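Visit to the Trirnton open day, Drindach
April 10, 2019
Text: Belmiro Meireles

I had wanted to see the Trirnton workshop since I read that they were building an electric trials motorcycle with a mechanical clutch. Most makers of electric bikes leave the clutch out, and I was curious to hear why a small company would keep it. So when the open day was announced I sent my name the same evening and took the train to Drindach.

The workshop is in a former print shop near the river. We were a group of 11 visitors, mostly riders, and also two students of engineering. Greer Carnegie, who leads the chassis work, received us at the door and gave each of us safety glasses. Mine were too big and I held them with one hand for the whole morning.

We began with the frame. It is steel tube, welded by a supplier in Fendholm, and the battery case is a stressed part of it. Greer let us lift one bare frame with the empty case mounted, and even I could do it without effort. The first frames had a crack near the footrest bracket after a hard landing, she said. They kept the cracked one and it hangs on the wall with a red label.

After this Imogen Rowbotham explained the motor and the clutch. In trials the rider needs a sudden burst of force to climb a rock, and he prepares it by spinning the motor with the clutch pulled. Software can imitate this, but the test riders did not trust the feeling. The controller comes from Munro and has 6 maps, of which two will be offered to customers. The battery works at 46 volts. I asked about range and received a careful answer: enough for a club event, if you do not ride far between the sections.

Lunch was soup and bread at the long bench. I spoke there with Ye-seo Ban, a rider from the women's class, and she told me that the silence was difficult for her in the beginning. She used to judge her grip by the sound of the engine.

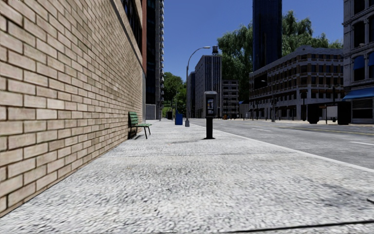 In the afternoon we could try the bike behind the building, on concrete pipes and some logs. Every visitor had one turn. I ride an old two-stroke, and my left hand was happy to find a lever. The throttle is very soft at the start and then it comes strongly, so I stalled my courage before the second log and put a foot down. Ye-seo then rode the same line without touching anything.

What I missed was a price. Alistair Moncrieff, responsible for sales, would only tell us that it will be published in November, together with the list of dealers. The spare battery will be sold separately. I also would have liked to see the charger, but it was away for testing.

Visitors who want a test ride can write to the workshop. Bring your own boots and helmet, as they have only a few to lend and the sizes are small.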